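About Zostgate Moving & Storage

We started out with one truck, a stack of blankets bought secondhand, and a telephone that sat on the kitchen windowsill because that was the only spot where the cord would reach. Embla Lindqvist had just helped her parents move across the county with a mover who showed up four hours after he'd said he would and charged them for the wait, and she came home that night and told anyone who would listen that she could do better. Well, she did! We're still a family-sized outfit, we still answer our own phone, and Embla still reads every note that comes back from a customer (good ones and grumpy ones alike).

Our home base is in Zostgate, on the old feed mill lot behind Russo Street. If you've driven past, you'll know the green roof. The building has 4000 square feet of indoor storage, which felt enormous when we signed the lease and feels a good deal smaller every June, when everybody's lease in the valley seems to run out in the same week.

Most of what we do is plain household moving. Apartments, farmhouses, third-floor walk-ups with a turn in the stairs, a parent's home that has to be cleared after forty years of living in it. We've moved beehives (once), more upright pianos than we care to remember, and a model railroad that came apart into labeled sections and went back together on the other side without a single missing signal post, to our great relief. We like the odd jobs, so please don't be shy about asking.
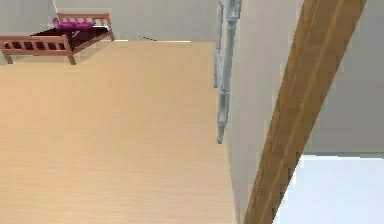 Slatted wooden bed, reddish-brown finish.

Beds, by the way, are what our crews are asked about more than anything else. We take them apart for you, put the screws and bolts in a bag, tie the bag to the side rail, and set the bed back up in the new place before we start on the boxes. That order matters to us. Moving day is long, and when you've had enough at nine in the evening you ought to be able to lie down, even if the toaster is still somewhere in the garage.

Before any move, one of us comes out to the house to look things over. We could do it by phone, and for smaller jobs we sometimes do, but we've learned that people forget the attic. They forget the shed too, and the chest freezer, and the aunt's wardrobe that's been in the spare room so long it has turned invisible. A walk through the house takes less than an hour as a rule, costs you nothing, and gives you a written price that stays put unless you add something to the list. 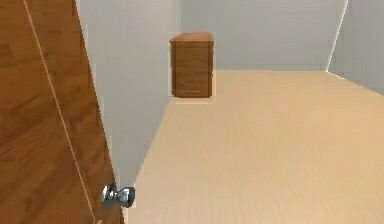
Do I need to empty my dresser drawers before you come?
Please take out anything breakable, heavy or valuable. Soft things like sweaters and bed linens can stay where they are in a sturdy dresser, and the crew will let you know on the day if a piece needs to be lighter.

Now, storage. Our rooms are locked, dry, and kept at an even temperature all year, and the smallest ones are a good fit for a studio apartment or for the overflow when you're between houses. You can rent by the month with no long contract. If you need to get at your things, call us the day before and we'll bring them up to the front where there's good light and a place to sit. One gentleman came every month all winter to visit his record collection, and we got very fond of him and rather well educated about jazz.

A few years back we took over the routes of Tesimetti Hauling when its owner retired to the coast. Two of their drivers came along with the trucks, and they brought with them a way of wrapping table legs that all of us have since copied. If you used to be a Tesimetti customer, welcome! Your old storage terms were carried over just as they were, and if you've lost your paperwork, we have a copy in the office.

We also run the Funulance, our little yellow van, which goes out on short notice for folks who need just one or two things moved. A couch from a yard sale, a crib from a friend, a desk that wouldn't go in the back of the car after all. It began as a joke name on the shop whiteboard, somebody painted it on the door, and by then it was too late to change. The Funulance runs from 8 a.m. until 6 p.m. and you can usually get it the same day.
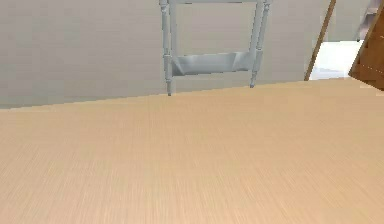
Pale wood tabletop, straight grain.

Last year we finished 2178 moves, counting the Funulance runs, and Embla brought in a sheet cake with the number on it. We'd like to do a few more this year without getting any sloppier, so in March we took on new crew members, and every one of them spends their first weeks riding along with an old hand before they carry so much as a lampshade on their own.

If you'd like to meet us first, come by the office. There's coffee, there are free used boxes by the side door (take as many as you need, and bring them back if you can), and there's generally someone around who'll be glad to talk through your move for as long as you like.

Zostgate Moving & Storage, 1000 Russo Street, Zostgate. Office ext. 3797. © Zostgate Moving & Storage. All rights reserved. Back to top

Comments

marjorie_k: You moved my mother into her new apartment this spring and the two young men were so patient with her. She still talks about them. Thank you!!

Dale P.: Are the free boxes there on weekends too or only when the office is open?

Zostgate office: Hi Dale, the side door bin is outside under the roof, so help yourself any time.

tess in the valley: Old Tesimetti customer here. Changeover was painless, same room, same price. Wish the parking lot was bigger though.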